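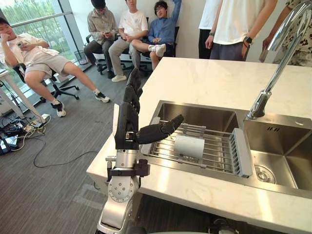 The shared kitchen at Curnden, with the double sink and the rack over the left-hand basin.

Progress report to the Olszewski Fund: shared kitchen, Curnden
Prepared by Liudmyla Harasym

Work covered
This report covers the period up to the end of September. The grant was for refitting the kitchen on the ground floor and for running it as a shared space for tenants of the building. The refit is finished apart from the items listed under Outstanding. The kitchen has been open to all tenants since the second week of the period.

Sink and worktop
The old single sink has gone. The island now has a stainless steel double sink with a tall swan-neck tap. The left basin is the deeper one and has a drying rack across it. The right basin is kept clear for washing. We had first planned a draining board beside the sink, but it would have taken up worktop that people wanted for preparing food. The rack rolls up and can be put away when the left basin is needed for large pans.

The worktop is white and shows tea and coffee marks quickly. Tenants have been asked to wipe it down after use. A notice about this went up in the first month and has been replaced once.

Washing up
Most of the complaints before the refit were to do with dirty cups left overnight. We agreed a simple arrangement with the tenants: cups and plates go in the dishwasher, and anything washed by hand goes on the rack and is put away by 9 in the morning. The machine is run once in the evening. 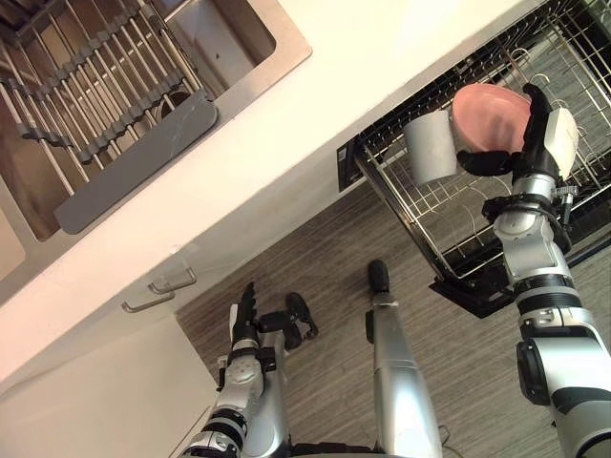

The dishwasher stands close to the sink, so plates can be rinsed and loaded without carrying them across the room. With the door down and the basket out it does take up a good deal of the floor, and people have to walk round the other side of the island. We have asked tenants to load it in one go and shut it again. The cupboards under the worktop are white with bar handles. One handle worked loose in the first month and was tightened.

Use
The sign-in sheet shows 406 uses in the period. Tenants also sit in the room between jobs, and these visits are not on the sheet. Coder, the firm on the first floor, now holds its monthly lunch there. There are 20 people on the key list.

Spending
Spending to date is £2,977. This covers the sink and tap, the fitting, the drying rack and the first delivery of dishwasher tablets and cloths. The invoice from Naketti for the plumbing came in slightly under the quote. The difference has been kept back for the items below.

Outstanding
The seal along the back of the sink needs a second coat. Naketti has agreed to do this at no charge.
A shelf for mugs has been ordered and has not arrived.
The wording of the cleaning rota is still being settled with Coder.

The next report will include the final accounts and copies of all invoices.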